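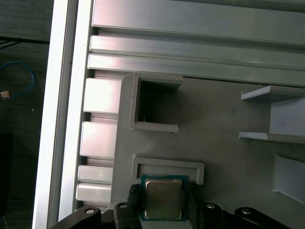 Orientation Week Assistants (casual, 4 positions)

Nornham College is hiring four second- or third-year students to help run Orientation in February. You'll meet new students at the residence, lead campus tours and staff the evening barbecue on Skatormont Oval. Shifts finish by 9 pm.

Pay is $1,730 for the week, including two paid training days. Meals are provided. You must be enrolled full time and hold a current first aid certificate.

Send a resumé and a short cover letter to Kirsty Shearer, Student Life office, by the end of October.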